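The arm gets a toolbox

For anyone who skipped the July issue, a quick catch-up: I've been building a robot arm on the long bench by the window, evenings mostly, and the goal for the summer is to have it open a tool case and take something out. That's it. That's the whole ambition! I priced the project at 677 dollars back in the spring and I'm over that now, so please don't ask me in front of my family.

The arm itself is a Dakton kit, secondhand, with two of the joints rebuilt. The gripper is the part I get asked about most. I started with soft rubbery tips because every build log I read swore by them, and they were lovely on foam blocks and hopeless on anything with a small catch. So I went back to narrow metal fingers. Closed together they make one blunt little tip, and a blunt little tip is what I want for a latch. The paint on them has taken a beating, I know. I keep meaning to touch it up and then I keep running the arm instead.

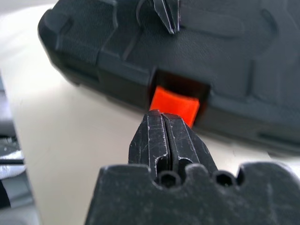 Brurora Makers' Workshop — Robotics and Automation Group

So, latches. I wrote in July that the latch would be an afternoon's work, and several of you were kind enough not to laugh. The orange tab sits back in a slot in the front of the case, tilted, and the fingers have to come at it from low down, close to the table. Too low and the palm plate wants to scrape. Too high and the tips slide over the plastic and hook nothing. My approach angle at the moment is 26 degrees, and I got there by trying all the other ones.

What helped more than the angle was slowing down. I had the last stretch of the move running at the same speed as everything else, which looks great and means that by the time the motor current tells you you've touched something, you've already shoved it. Now the arm stops short, waits a beat, and creeps. It's dull to watch. I put on the radio.

I also owe the control software a kinder word than I gave it last time. We run Civgate on the old shop computer, and I'd been blaming it for a stutter in the wrist that was my own wiring — a connector I'd crimped in a hurry. Redid it, stutter gone. If your build twitches at the same spot every time, bend the cable by hand before you rewrite any code. I lost two evenings to that one.

As of this issue I've logged 168 tries at the latch. I keep them in a plain spreadsheet with a column for the angle, a column for the speed and a column called "what happened," which is mostly swearing. The failures bunch up whenever the case has been nudged between runs, so I've started taping corner marks to the table. Cheap fix, and painter's tape peels off clean (mostly).

Then there's the inside of the case, which I've been putting off. Everything in there is black plastic with orange bits, and the camera's first idea was to call every orange bit a handle. The pliers have two grips, so it would happily report two tools. The screwdriver has an orange oval on the front of the handle and an orange band around the end, and that confused it as well. I've been teaching it to look for the bare metal too, the jaws and the shaft, and to ignore the color until it has found some. Better already. It still struggles if the wrist is moving, because everything smears, so the next thing is to make it hold still before it makes up its mind.

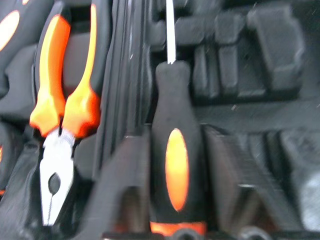 Leckie wrote in the group thread that I should forget the pliers altogether and go for the screwdriver first, on the grounds that one handle is easier to grab than two, and that pliers will open up on you the second you lift them off center. The same message suggested a strip of bicycle inner tube glued inside each finger, for grip, thin enough that the tips still close.

I'm taking the advice on the screwdriver. On the inner tube I'm torn! I only just got away from rubber, and I like how the bare fingers behave on the latch. Maybe a strip set back from the tips, so the ends stay hard. I have an old tube in the garage and I'll try it on the spare set before I touch the good ones.

If you want to come and poke at it, I'm usually at the long bench after supper. I could use a second pair of hands for the camera mount, and I need to borrow a set of small hex keys for a week or so. Mine have wandered off again. The spreadsheet is in the shared folder, so have a look and tell me what I've missed.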